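Unit 4: Receiving, Storage and Stock Rotation
Course handout, Certificate in Warehouse and Stores Practice
Prepared by Tainá Moura, Brestden College

Read this handout before the November workshop. It covers the movement of goods from the receiving dock to the storage location and the records that must accompany them. Order picking and dispatch are treated in Unit 5.

4.1 Receiving

A delivery is not part of inventory until it has been checked and entered. The receiver compares the packing slip with the purchase order, inspects the outer packaging and records any shortage or damage on the carrier's copy before signing. A signature without a notation is generally read as acceptance in good condition, and later claims become difficult to support.

Goods that cannot be matched to an order are moved to the quarantine area and tagged. They must not be put away, even temporarily, in a vacant location. Students on placement at the Drumano distribution centre should note that the site applies its own colour code to quarantine tags, and that the site code takes precedence over the one in the textbook.

4.2 Choosing a storage location

Fixed location storage assigns each item a permanent place. Staff learn the layout quickly, but space reserved for an item stands idle whenever stock is low. Random location storage assigns the next suitable space and makes better use of the building, provided that every movement is recorded at the time it occurs. Most larger operations combine the two, with fixed locations for fast-moving lines and random locations for reserve stock.
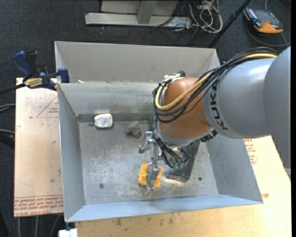
Weight, turnover and compatibility are considered together. Heavy items belong between knee and shoulder height where they are handled manually. Cleaning chemicals are kept apart from food and from absorbent materials, which may take up odours. The current safety data sheet governs the separation of hazardous products.

4.3 Rotation

First in, first out is the usual rule for general merchandise. Where goods carry an expiry date, first expired, first out is applied instead. The two methods give different results when a supplier ships older stock after newer stock, a situation examined in the Minami case study.

4.4 Cycle counting

Under cycle counting, a portion of the inventory is counted on a regular schedule. The Nultden exercise uses a stock file of 2,487 lines divided into classes A, B and C by annual value. Class A lines are counted every 30 days. Any variance is investigated before the record is adjusted, and the adjustment is authorized by someone other than the counter.

Preparation for the workshop

Complete questions 2 and 9 in the workbook. Bring a calculator and a printed copy of the Nultden stock file. The workshop begins at 9 a.m.; safety footwear is required for the dock portion.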